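Wirnodix Paired Handling Station
Equipment for returns, packing and inspection rooms

The Wirnodix Paired Handling Station is supplied by Nautiyal to businesses that pack and check boxed goods of mixed size. It works on soft wrapping, loose bags and open boxes, where fixed machinery has seldom been practical.

The station holds 2 grippers with ridged finger pads and stores up to 200 handling routines. Routines are taught by staff who already know the work. An experienced packer guides the grippers through the task, and the station repeats it under supervision.

Effect on staff duties

At the Skalovville returns center, the station took over repeated lifting and placing on the evening shift. Packers moved to checking, customer notes and the teaching of new routines. Job grades were reviewed before installation, and each packer received 10 hours of paid instruction. Staff may stop the station at any time without giving a reason. Output records are kept by station and are not used to rate individual employees.

Employers are asked to agree on the division of duties with their staff before placing an order. A planning form is included with each quotation.
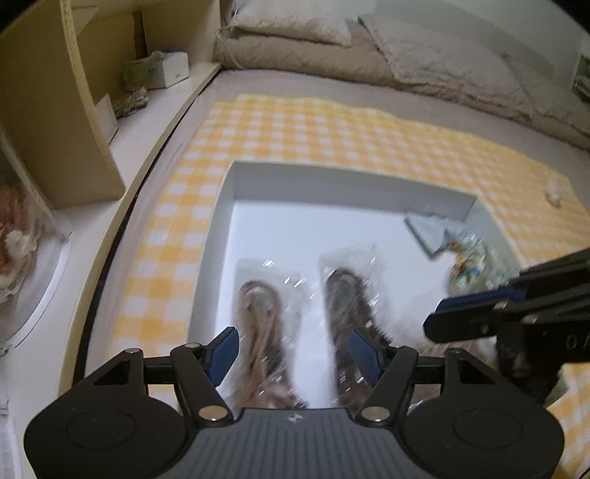
Footwear and Small Accessories

Sandals bagged singly can be handled as a pair in one open white box, with small bagged items beside them. Ridged blue finger pads are fitted for this category. Replacement pads are sold in sets under part number 183.

Related equipment: Memetti box stand, spare pivot caps, teaching handles

Request a quotation
Service and returns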